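Thread count, and why I stopped reading the label

Posted August 24, 2019 by Trilok Srivastava

I replaced most of our bed linen this year and kept notes, mainly on how fabric is specified and how poorly the specification predicts what arrives. The notes follow, slightly cleaned up.

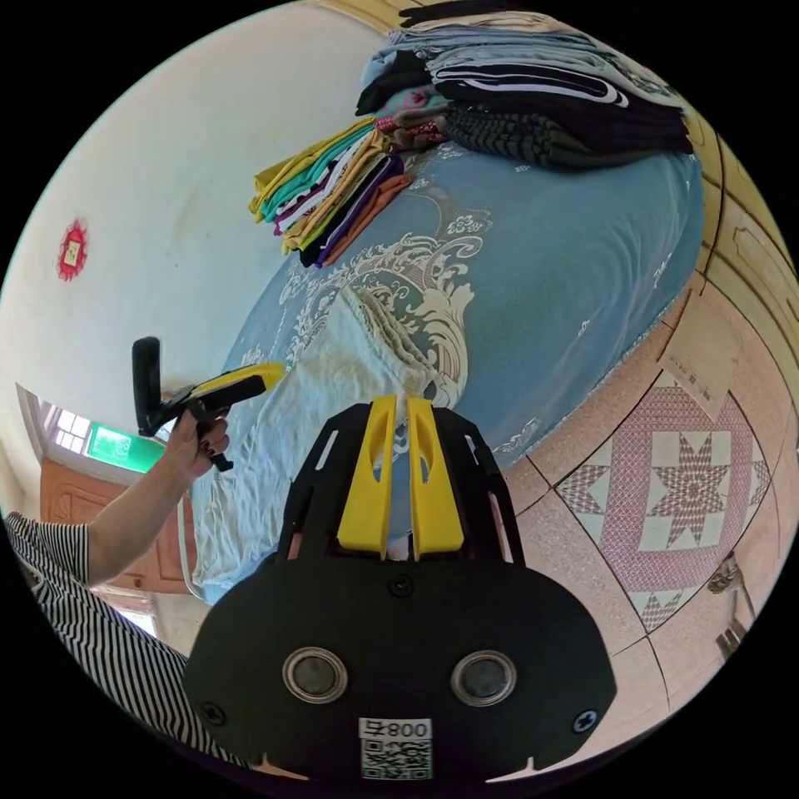
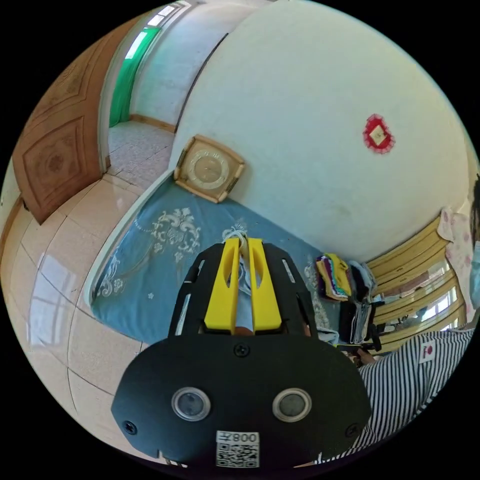
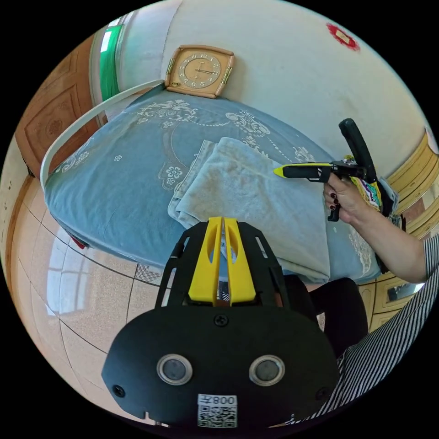

The bedroom. The last one has the pale blue bedspread, with a folded towel on top.

Thread count is the number of warp and weft threads in one square inch of cloth. For a plain weave in single-ply yarn there is a physical ceiling, set by yarn diameter. Past that point the higher numbers mostly come from counting plies. A two-ply yarn counted as two threads doubles the figure and leaves the cloth as it was. The set I bought from Skorka was labeled 795. Under a pick glass I got 359 yarns per inch, warp and weft together, with each yarn visibly plied. The arithmetic is close enough that I consider the matter closed.

Weight is more useful. I cut a swatch from a worn-out sheet, dried it, and weighed it on the kitchen scale. The resolution of the scale is poor, so the swatch has to be large. A single sheet folded and weighed whole gives a better number: divide the mass in grams by the area in square meters. Hems add a little. I ignore them.

Shrinkage is the other value worth having. Method:

1. Lay the sheet flat without stretching it. Mark two points with a laundry pen, well away from the hems.
2. Measure between the points along the warp. Repeat along the weft.
3. Wash and line dry three times at the temperature you intend to use.
4. Measure again.

The Zurura percale lost 8 percent along the warp and almost nothing along the weft. It was sold as preshrunk. It no longer tucks under at the foot, and has been demoted to the spare bed. The Tăng sateen held its length but pilled by March, worst in the area where feet go.

Embroidered covers are a separate problem. The embroidery thread and the ground cloth can shrink by different amounts, and the result is puckering along the stitching that ironing only partly removes. I wash these cool and dry them flat, or over two lines if there is no room.

Next I want to compare detergent dosing. The water in Grerthorpe is hard, and I suspect that some of the stiffness I have been blaming on cotton is mineral deposit. A vinegar rinse on half the pillowcases should settle it.

Contact | © 2019 Trilok Srivastava | Back to top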